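# Leave the fruit bowl out

I grew up in a house where fruit lived in the fridge, in the drawer at the bottom, underneath a bag of carrots. We were told to eat more of it and we hardly ever did. My present kitchen has a bowl by the kettle, and I eat an apple most days without anybody telling me to. I've become a bit of a bore about this, and I'm going to be one for the length of this page as well.

My case is simple. Every shared room in the country ought to have fruit sitting in it, in plain sight and free to take. Libraries, waiting rooms, the hall where the choir meets, the place you go to argue about parking permits, all of them! We spend a fortune on posters telling people what to eat and then put a machine full of crisps next to the poster.

Clindbridge library started doing it last January. One bowl on the desk by the returns slot, filled from the market stall outside. I go in twice a week and I've watched it change the place. Schoolchildren who used to come in, drop a book and bolt now hang about chewing. A man who reads the papers by the radiator has begun bringing in pears from his own tree, small hard ones with scabs on, and they go before anything else does. The whole business costs almost 60 pounds a month, and I'd pay my share of that tomorrow if the council sent me a bill.
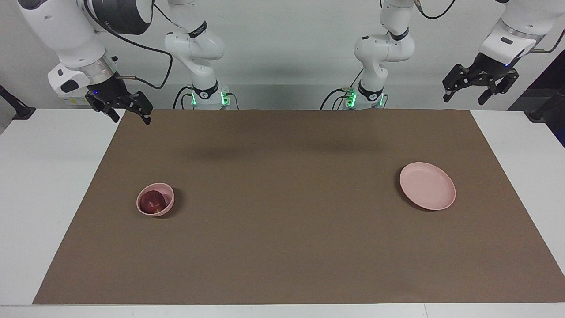 People raise the same two objections whenever I bring it up. The first is waste. Yes, a banana goes brown now and then. At Clindbridge the brown ones are taken home by whoever fancies making a cake, and the cake tends to come back. The second is that somebody will take the lot. Well, let them. If a person needs to walk off with nine oranges, I'm glad they were there to be walked off with, and the bowl can be filled again in the morning.

I do have views on how it should be done. Whole fruit only, because cut melon in a plastic tub looks like hospital food by noon. Things you can eat with one hand. No sign saying "please take only one", which makes everyone feel watched and leaves you with a full bowl and a bad mood. And please, a proper variety of apple! I will travel for a good apple. There's an orchard above Parnilness with 106 kinds in it, some of them grown nowhere else that I know of, and in October the woman at the gate cuts slices off with a penknife and hands them over the wall. One of them tasted of aniseed. Another was so sharp that my eyes watered, and I bought a bagful.

That's the other half of why I care. Most of us know three or four apples by name, all of them bred to sit in a lorry. If a hundred shared bowls bought from the nearest orchard instead, there'd be a reason to keep the odd old trees going, and children would grow up knowing that an apple can be knobbly and brown-skinned and taste of nuts. I didn't find that out until I was past forty and I'm still cross about it.

I've written to the health centre, which has a long low table in its waiting room covered in leaflets about knees. There's space for a bowl at the end nearest the door. I've offered to fill it for the first month myself, with russets if I can get them, and I'm waiting to hear.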